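Selling My Grandmother's Piano

April 2026

I sold the piano last month and a few people have asked how it went, so I am writing it down in one place. Short version: it took 147 days, I got less than I wanted, and the piano went to a good house.

The piano was a Mellberg upright in dark walnut that belonged to my grandmother, Floarea Manole. She taught on it for most of her working life. When she moved in with my aunt it came to me, because I was the only one with a ground floor apartment. I can play one hymn and the left hand of a waltz. For seven years it held mail and a lamp.

I started by asking a tuner what it was worth. Deolinda Coelho has tuned pianos in this area for a long time and she was kind about it. She took off the lower panel, looked at the pins, played some octaves, and told me that old uprights are hard to sell at any price. The soundboard was fine. The pins were holding. Two of the hammers needed new felt, and the middle pedal did nothing. She thought I might get a few hundred dollars if I had it tuned first and was patient.

I paid for the tuning and the felt. In hindsight I would still do the felt, but I would wait on the tuning. Any move knocks a piano out, so the buyer has to pay for one anyway. What the tuning did do was let people hear it at its best when they visited, and I suppose that counts for something.

The listing went up in the fall. I wrote down the maker, the serial number, the height, the width and the fact that there was one step at the front door. Put the step in your listing. Movers will ask the buyer about it and the buyer will ask you, and if it is already written down you save three messages each way.

I got 32 messages in all. Most of them asked if it was still available and then went quiet. A few offered to take it for free, which I had expected. One man wanted only the bench. Four people came to see it, and I learned something from each of those visits. The first couple arrived while I was still moving boxes off the lid, and I could tell they had lost interest before anyone touched a key. After that I made a habit of cleaning up before a visit: vacuum, wipe down the furniture, open a window, take the bags out.
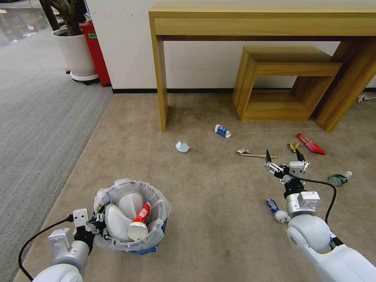

Bits of trash on the carpet by the console table, with the bin close by.

The second visitor was a teacher who played beautifully and said no because of the pedal. The third was Lucian Dumitrescu, who was looking for his daughter. He liked it, measured it twice, and then found that it would not make the turn in his stairwell. He sent me a drawing of the stairwell to prove it. I still have the drawing.

Then nothing happened through the holidays. I lowered the price once, by a hundred dollars, and rewrote the first line so it said "recently tuned" instead of "antique." I think the word antique scares people who want something to play, and people who want an antique are not looking for an upright.

Bianca Sandu wrote to me in the new year. She had taken lessons as a child and wanted to start again, and she asked better questions than anyone else had. Was it near a heater? Had it ever been in a garage? Could she bring her old teacher? She could, and she did. The teacher played for 18 minutes without saying a word and then nodded at her. Bianca paid the asking price and I threw in the bench and two shelves of sheet music.

She hired the movers, a small outfit called Buzatu. I had pictured a lot of shouting and a broken door frame. Three men came with a skid board, blankets and straps, and it was out of the house before my coffee was cold. They took the front door off its hinges first and put it back afterward. One of them, Teodor Radu, asked if my grandmother had marked the keys, and she had. There were small pencil letters on the fronts of the ones around middle C, from some student years ago. I had owned it all that time and never noticed them.

I called my grandmother that evening and told her about the buyer. She wanted to know what Bianca was playing. I said scales, probably. She said good, and then she asked what I had done with the lamp.

The lamp is on the floor for now. The carpet where the piano stood has four deep dents in it. I have tried ice cubes and a fork, and two of them are coming up. The other two may need a bookcase.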